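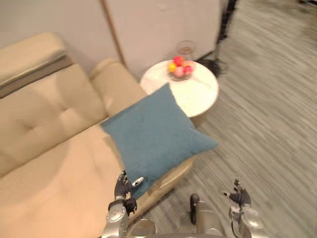

How Does a Worn-Out Field Get Its Soil Back?

Pick up a handful of dirt from under a big old tree. It's dark, it crumbles, and it smells a little like mushrooms. Now think about a dusty lot where nothing grows except a few prickly weeds. Both are made of the same tiny bits of rock! So why is one full of life and the other almost bare?

The answer is all the living stuff. Good soil is packed with worms, beetles, fungus threads thinner than a hair, and bacteria so small you need a microscope to see them. They eat dead leaves and roots and turn them into plant food. Their tunnels let air and rain get down deep.

Soil can get worn out, though. If people plow a field again and again and leave it bare all winter, wind and rain carry off the top layer, called topsoil. That's where most of the good stuff lives.

Now for the exciting part - people can help soil come back!

There's a hillside near the town of Ondia that used to be a bean farm. It covers 216 acres, and for years it was so hard that rain just ran down it in muddy streams. A farmer named Toivo Turunen started fixing it 10 years ago. First he planted clover and rye. These are called cover crops, and they work like a blanket, holding the ground in place with their roots. Clover does something extra, too. Bacteria living in little bumps on its roots take nitrogen out of the air (plants love nitrogen!) and some of it ends up in the soil.

Next came the compost, truckload after truckload of old leaves and vegetable peels from the Groltero market. Then he dug long, shallow ditches across the slope so the rain would stop and soak in. A ditch like that is called a swale, and it's a great word to say out loud.

Today Gunn Creek, at the bottom of the hill, runs a lot less muddy after a storm, and there are meadowlarks nesting in the grass.

Want to try it? Find a bare patch in the yard (ask first!) and cover it with 4 inches of dead leaves in the fall. Sprinkle on some water and leave it alone until spring. Then lift up the leaves and look for worms. Draw what you find - even the slimy things.

Comments

MrsPell_grade3: We did the leaf patch behind our classroom and found 10 worms in March. The kids named every one.

Hulano kid: can you use pine needles insted of leaves

dirtfan: Yes you can, they just take longer to rot. Mine took two winters.

Josie: I LIKE THE WORD SWALE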